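Part-time Bookings and Hall Assistant, Wokham

Varela Halls — Job reference 2761

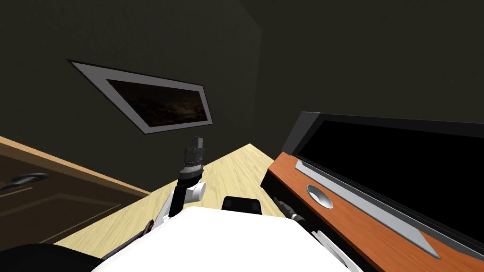
We are looking for someone to join the small office team at Wokham for 20 hours a week, spread over four mornings and one evening. The post is permanent, with a three-month trial period. It has come up after Tiburcio Montes moved to our Clandeneck site in September.

Varela Halls runs three buildings for hire, at Wokham, Clandeneck and Povora Street. Our regular hirers include two choirs, a blood donor session, a toddler group, a bridge club and several evening classes. Wokham is the busiest of the three and took 1027 bookings last year.

What you will do

Answer the phone and reply to emails about hire. Enter bookings in the diary and send out invoices. Show new hirers round and explain the heating, the kitchen and the alarm. Set out tables and chairs for morning bookings and check the rooms at the end of the evening shift. Order cleaning supplies. Keep the noticeboard and the website calendar up to date.

There is some lifting. The chairs stack in sixes and the trestle tables are moved on a trolley, so please tell us if this would be a problem — we can often share the work out differently.

What we are looking for

You should be comfortable on the phone and able to write a clear email. You will need to use a spreadsheet, though nothing complicated. Experience of taking bookings would help, in a hotel, surgery, salon or anywhere similar. You must be able to get home after a 10pm finish, as the last bus towards Clandeneck leaves at 9.40pm. A driving licence is useful but not required.

Pay and conditions

Pay is 914 pounds a month before tax. Holiday is 28 days a year including bank holidays, worked out in proportion to your hours. You will be paid for training, and we provide a fleece and a pair of safety shoes. Parking at the back of the hall is free for staff.

How to apply

Send a CV and a short letter to Simin Kiani, Office Manager, Varela Halls, Wokham, quoting the job reference. Paper applications are fine and can be left in the letterbox by the side door. The closing date is 20/10/2020.

Interviews will be held at Wokham with Simin Kiani and Lingyun Du and will last half an hour. We reply to everyone who applies. If you would like to talk about the job first, ring the office before noon and ask for Lingyun.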